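Trerside Home Cooks > Bread, Pasta and Dough > Fresh egg pasta without a machine, worth it?

11 replies, 684 views

plommont_pete
Started 15 November 2022

My pasta machine has finally given up (the clamp sheared off mid-sheet) and before I spend money on another I wondered if anyone here rolls by hand all the time. I do a batch most weekends for two of us, usually tagliatelle. Is a rolling pin really any good for ribbons or will I end up with something like wet cardboard?

dumplingdaft
Do it! I went over to a pin in June and I'm completely hooked. The pasta has a bit of roughness to it that you never get from steel rollers, and sauce clings to it beautifully. Get a long thin pin with no handles, rest the dough for a good hour, and roll from the middle outwards, turning as you go. My first few sheets were the shape of Norway but they tasted wonderful.

Laurier Wong
Seconding the long rest. Also weigh your eggs, please, everyone! "One egg per 100g" is fine until you get a box of whoppers and your dough turns to glue. I aim for 57g of egg (no shell) to 100g of 00 flour and it comes out the same every time.

old_marrow
Can't agree, Laurier. My mother never owned a set of scales and her pasta was better than mine or, I dare say, yours. Flour varies, kitchens vary. You add egg till it feels right.

Laurier Wong
No argument about your mum, but Pete's asking how to start, and "till it feels right" is hard when you've no idea what right feels like. Weigh it for a year, then throw the scales out if you want.

Lucie Morin
Ooh, I love this subject. I'm on team scales, and I'd go further and portion by weight as well. I used to cook far too much and we'd be eating cold pasta for lunch the next day.

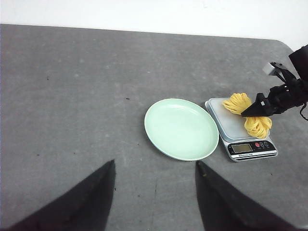 Same green plate in both, noodles in the second.

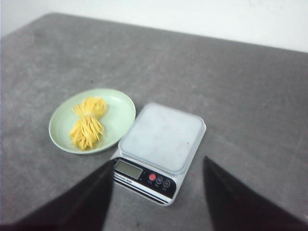 My rule is 100g of fresh per person for a main, 120g if it's only butter and cheese going on it. Anything left over gets dusted with semolina, twisted into nests and frozen on a tray, then bagged. Straight from freezer to boiling water, no thawing. It's changed my weeknights, I can have supper on the table while my brother is still reading the takeaway menu.

dumplingdaft
120g! You must have birds to feed. We're nearer 150 here and there's still somebody scraping the pan.

old_marrow
Freezing makes it crack. Dry it on a rack overnight and keep it in a tin.

Lucie Morin
Only cracks if it's dried out first, in my experience. Freeze it while it's still a bit bendy. I wouldn't leave egg pasta out overnight myself, but I know plenty of people do.

plommont_pete
This is brilliant, thank you all. Two more things. Does anyone use the Noster flour from the mill shop? And what do you cut with, a knife or one of those wheel things?

dumplingdaft
Knife, every time. Flour the sheet well, roll it up loosely, slice, and shake the ribbons out straight away before they get any ideas about sticking. The Noster is lovely but thirsty, so keep a spare yolk handy.

Laurier Wong
Agree on the knife. I prefer Thibodeau flour for ribbons, it's a finer grind and rolls thinner for me. Noster for anything filled. Let us know how the first batch goes, Pete, Norway or not.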